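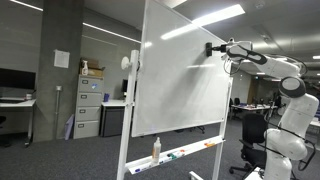

The big whiteboard by the pillar, blank and ready, with all the markers along the tray.

May 20, 2024

I am so happy with this whiteboard! I know that is a silly thing to write in a diary, but I have wanted one on wheels ever since we moved into the Levton building in January, and now it stands right out in the open where anybody can walk up and write on it. The white surface is so glossy you can see the ceiling lights in it as long bright streaks. I kept moving my head back and forth this morning to watch them slide around. Gil-soo Kang walked past twice while I was doing it and didn't say a word.

I ended up doing the whole corner while I was at it. I got in before the phones started, cup of tea on the windowsill, and went through the markers first. All the dead ones went in the trash (I tested every one on the back of an envelope, and the envelope is now a work of art). The keepers are on the tray, green and red and blue and black, next to the clear spray bottle with the orangey label. I love having the spray right there. At the Hester office we kept it in the kitchen, under the sink, and so of course the board there went gray and stayed gray, and there was a shopping list from some party on it the whole time I worked there. I can still recite it. Paper plates, limes, 14 chairs.

The thing I like best is the round knob on the side post. I think it is for tilting the board, though I haven't dared to loosen it yet. Gil-soo says he had one like it at school and you could flip the board all the way over and use the back. Imagine! Two boards! I am going to try it after hours when there is no one to see me drop it on my foot.

Then the filing cabinet. Four drawers, beige, older than anything else we own, and I am fond of it. It came with us from Hester and it took Gil-soo and me and a very patient man from the moving company to get it up here, and it went against the wall next to the pipe as if it had been measured for the spot. I wanted to peel the sticker off the second drawer and then I couldn't do it. It has been there so long it feels like part of the cabinet. The drawers do need sorting, though. The Virgate papers are in two of them and there are things in the bottom one that belong to room 401 and should go back upstairs.

The cardboard box is still on top, open, with the other spray bottle, the white one, beside it. I keep meaning to find a home for that box. And the light purple folder is leaning down at the side of the cabinet, which is my own doing. It is the Sultana folder and I put it there so I would trip over it and remember to call them back. I have now walked around it all day without tripping and without calling. Tomorrow, first thing.

We have the planning meeting at 2 and there will be six of us around the board, and I want to do it all in color this time. Blue for what is settled, green for what is nearly settled, red for anything with money in it. Black for everything else, I suppose, so mostly black. I wrote the headings out on paper over lunch so that my handwriting doesn't run downhill the way it always does by the third line.

Later. The meeting went long but it was a good one! We filled the board from corner to corner and people got up and wrote on it themselves, even the quiet ones, and Gil-soo drew a truck that made everybody laugh. I copied it all down before I left. Need more green markers. Bring the good scissors from home for the box.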